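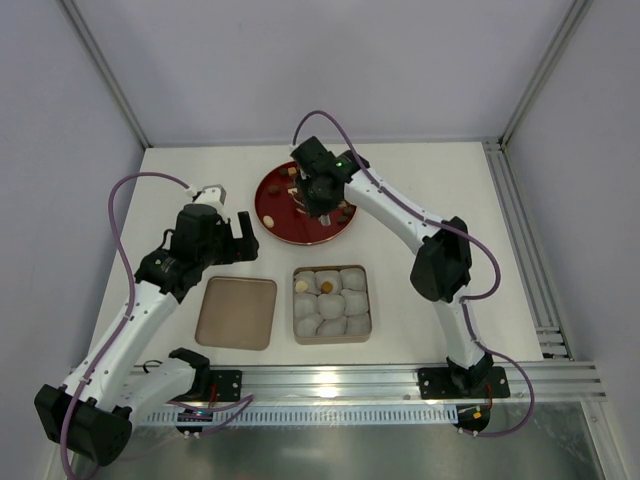
The White Table and the Plate

Filed under: Home, Tables & Tableware, Small Pleasures

Print this post | E-mail this to a friend

I have wanted a plain white table for years, and since March I have had one, and I am still at the stage of walking past the door just to look at it. It's a rectangle. It has four legs and a top and no drawer. My sister, who came for lunch on the first weekend, said "it's a table, then" and I said yes! It is!

The old one was dark oak with a leaf that folded down, and it had been my grandmother's, and I did love it, but anything you put on it disappeared. Buttons, peppercorns, the black screws from the curtain rail. I once spent a whole evening looking for a hearing aid battery that was right in front of me. On white you see everything. You see crumbs too, of course, and I've become one of those people with a cloth permanently over the shoulder, but I don't mind that half as much as I thought I would.

It came from Plandero, the second-hand office place on the edge of Astwood, where they have rows and rows of desks and meeting tables stacked on their ends. Mine is 102 centimetres across the long side and fits under the window with just enough room left over for the chair and my knees. There's a scratch near one corner that I've decided to leave. The man there wanted to sell me a matching cabinet on wheels and I very nearly said yes, I was in that sort of mood.

Now, the plate.

I keep one plate on the table all the time, somewhere near the middle, and whatever I'm busy with goes on it. I got this from Katsuhiko Takagi, who ran the evening pottery class I did two winters ago and who never, ever put a tool or a bit of clay straight down on the bench if there was a dish within reach. He'd move the dish and everything moved with it. At the time I thought it was just tidiness. Then I tried it at home with the beads from a broken necklace and I was completely won over.

What I like so much is that a plate has an edge. Things can't wander off. If the phone rings I can pick the whole lot up and put it on top of the bookcase, and when I come back it's all exactly as muddled as I left it. You can't do that with a tea towel (I used to use a tea towel, and I used to lose a lot of beads).

Here's what mine has been used for lately, as far as I can remember:

- shelling broad beans, pods on the table, beans on the plate
- the insides of my alarm clock, which now runs again, a little fast
- apple slices and cheese when I had Jo round, who ate nearly all the cheese
- sorting foreign coins from the jar in the hall
- seed packets, while I tried to work out which ones were still worth sowing

The seeds were my favourite. I tipped each packet out in turn, picked over it, and poured it back by tilting the plate over the envelope. Lettuce seed goes everywhere if you so much as breathe, but a shallow dip holds it nicely. I did the tomatoes one at a time with tweezers, which was unnecessary and very soothing.

I do have opinions about the sort of plate, you'll be amazed to hear. A flat one with a tiny raised rim is best for small things, much better than a bowl, where everything slides into a heap at the bottom and you end up chasing the last one round with a fingertip. It wants to be wide enough to push things to either side and still have a clear patch in between. And a good strong colour helps -- I have one in tomato red from the charity shop on Plurnmont Road, and anything pale looks wonderful on it. Garlic cloves! White beans! I laid out some almonds on it the other night and ended up eating them one by one because they looked so smart.

Heavy is good as well. I had a melamine one first, left over from camping, and it skated about every time I reached across it. The charity shop one stays where it's put. If yours slides, try a damp square of kitchen paper underneath. That's how they stop the chopping boards moving at the Mabula café, where I sit at the counter on purpose so that I can watch the sandwiches being made.

I should admit that I now own nine plates that don't match anything, and they live in a stack at the end of the worktop with sheets of newspaper in between. They've cost me very little. The dearest was a blue one I carried home on the bus wrapped in my scarf, and that one turned out to have a hairline crack, so it sits under a fern.

Next job is the jigsaw. It's 2,000 pieces, a harbour, with an awful lot of sky, and it has been on top of the wardrobe since Christmas. The finished thing may well be bigger than the table, so I'll have to measure it before I get carried away. My plan is to sort by colour, a plate for each, with the sky split between two of them, and do the edges first like a sensible person. I've cleared Monday evening and bought the nice biscuits.

If you do something similar with trays or baking tins, I'd love to hear how you get on. My neighbour uses a muffin tin for screws and sewing bits and makes a very good case for it, but I tried hers and couldn't get my fingers into the corners. Leave me a comment, and if anybody knows how to get green felt-tip off a white tabletop, please put that in as well. I've tried washing-up liquid and bicarb so far and it's gone from dark green to pale green.

Print this post | E-mail this to a friend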